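Una mañana en la jornada de puertas abiertas de Grindlow

En noviembre fui a la jornada de puertas abiertas de Grindlow. Llevaba tiempo queriendo ir, pero los dos años anteriores me coincidió con trabajo y lo dejé pasar. Esta vez me apunté en cuanto abrieron la inscripción y pedí el turno de mañana, el de las 9, porque por la tarde van los colegios y me habían dicho que no hay quien se acerque a nada.

Para quien no lo conozca: Grindlow es un taller de automatización que ocupa una nave en el polígono de Fukgate, al final de la calle, pasado el almacén de azulejos. Hacen sobre todo integración para empresas pequeñas, es decir, compran brazos, los montan, los programan y los dejan funcionando en una línea de envasado o en un laboratorio. Desde hace un tiempo tienen además una parte de investigación, que es la que yo quería ver. Se aparca mal. Dejé el coche en la explanada de tierra y fui andando.

En la entrada dan una tarjeta con el nombre y un plano de la nave. El grupo era de 15 personas. Había un par de profesores de formación profesional, una pareja que tiene una bodega pequeña y mucha gente que, como yo, venía por curiosidad. La visita la llevaba Ifeanyi Garba, que trabaja en la parte de integración y habla deprisa pero claro. Avisó de entrada que algunas cosas iban a fallar y que no pensaban esconderlo, y así fue.

Empezamos por la zona de paletizado. Es lo que más ruido hace y lo que menos me interesaba, pero reconozco que me quedé mirando un buen rato. Un brazo grande dentro de una jaula amarilla coge cajas de una cinta y las apila. Garba explicó que esa célula concreta lleva hechos 1,000 ciclos de prueba con cajas de cartón deformadas a propósito, húmedas o con una esquina aplastada, porque en el almacén del cliente llegan así. Paró la máquina, abrió la puerta y nos dejó ver la ventosa de cerca. Uno de los profesores preguntó por el consumo de aire y estuvieron un rato con eso.

Después pasamos a una sala que llaman Shehu, sin más explicación. Supongo que será el nombre del proyecto. Allí tienen las cámaras de inspección. Pasan tapones por una cinta y el sistema separa los que tienen rebaba. Nos dieron unos cuantos tapones a cada uno para que intentáramos clasificarlos a ojo antes que la máquina. Yo acerté pocos. Los de la bodega acertaron casi todos, y preguntaron lo que costaba aquello puesto en marcha. Garba les dijo que se lo contaba luego, aparte.

A media mañana hubo café en un rincón del taller, con unas galletas bastante buenas. Aproveché para ver las mesas de los aprendices, que estaban montando un armario eléctrico. Me gustó que tuvieran el esquema impreso y lleno de tachones a boli. También tenían una estantería con pinzas viejas, algunas rotas, con una etiqueta que decía de qué instalación venía cada una y qué le había pasado. «Dedo doblado por tuerca suelta», por ejemplo. Hice la mitad de la visita con la cabeza puesta en esa estantería.

La última parte era la de manipulación con dos brazos, que aquí llaman el banco Drandgate. La enseñaba otro Ifeanyi, Ifeanyi Jibrin, y hubo la broma previsible con los nombres. Jibrin está en la parte de investigación y fue, de todo lo que oí ese día, quien mejor explicó por qué cuesta tanto que un robot haga algo que en casa hacemos sin mirar.

El ejercicio era servir una bebida. Un brazo coge una botella, la lleva hasta un vaso, la inclina y vierte. Dicho así parece poca cosa. Jibrin contó que coger la botella es la parte fácil, y que lo complicado viene al inclinarla: el peso se mueve por dentro, la boca describe un arco y hay que corregir la muñeca mientras el líquido ya está saliendo. Si se inclina de más, cae fuera. Si se inclina de menos, resbala por el cuello y acaba en la mesa. Con una botella transparente se puede mirar el nivel desde fuera; con una que no lo es hay que fiarse de lo que se ve en el vaso.

Nos dejaron acercarnos en grupos pequeños, detrás de una cinta en el suelo.
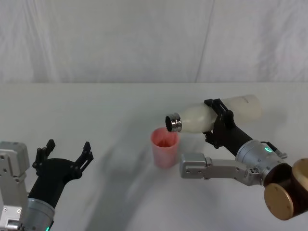 El brazo derecho, con la botella inclinada sobre el vaso rosa. La pinza izquierda, abierta y sin nada.

El vaso era de plástico, rosa y traslúcido, y la bebida, rojiza. Según Jibrin prefieren que tenga color, para que se distinga bien. La pinza sujeta la botella por el centro con dos dedos negros, y me llamó la atención lo cerca que queda la boca del borde del vaso. Pregunté si eso era por prudencia y me dijo que sí, en parte: cuanto más corta la caída, menos salpica, pero también hay menos margen para no tocar el vaso y volcarlo.

Vi varios intentos. El primero salió bien. En otro el brazo se quedó parado antes de empezar a inclinar, Jibrin lo devolvió a la posición de inicio desde el ordenador y volvió a lanzarlo. Hubo uno en el que cayó un chorrito en la mesa y alguien sacó papel de cocina. Nadie del grupo se rio, cosa que agradecí, porque para entonces ya estábamos todos pendientes de si acertaba.

La mujer de la bodega preguntó si aquello podría servir vino en una cata. Jibrin contestó que hoy no, que va demasiado lento y que una copa es bastante peor que un vaso de plástico: el pie es fino, el cristal refleja y si la pinza aprieta mal se rompe. Dijo que lo que les interesa de verdad es el trasvase en laboratorio y la ayuda a personas con poca movilidad en las manos. No dio plazos. Se lo preguntaron 2 veces y las dos dijo que prefería no darlos.

Yo le pregunté por el brazo izquierdo. Me explicó que hay variantes del ejercicio en las que ese brazo sujeta el vaso o lo acerca, y que coordinar los dos es lo siguiente que quieren resolver bien — ahora mismo se estorban más de lo que le gustaría. Me quedé con ganas de verlo, pero se acababa el turno y ya había gente esperando en la puerta.

Salí a la una y pico. Los de la bodega seguían dentro, hablando con Garba junto a la máquina de los tapones.

Algunas cosas prácticas, por si alguien quiere ir el año que viene. La visita es gratis, pero hay que inscribirse. Piden calzado cerrado y a un chico que iba con sandalias le dejaron unas botas. Hace frío en la nave, así que mejor no quitarse el abrigo. Se pueden hacer fotos en todas partes menos en la zona de paletizado. Y si os interesa lo de los dos brazos, poneos delante al entrar en esa sala, porque la mesa es baja y desde la tercera fila se ve poco.

Tengo pendiente escribir a Jibrin para que me pase el título de un artículo que mencionó sobre agarre de objetos deformables. Si me contesta, lo pongo en los comentarios.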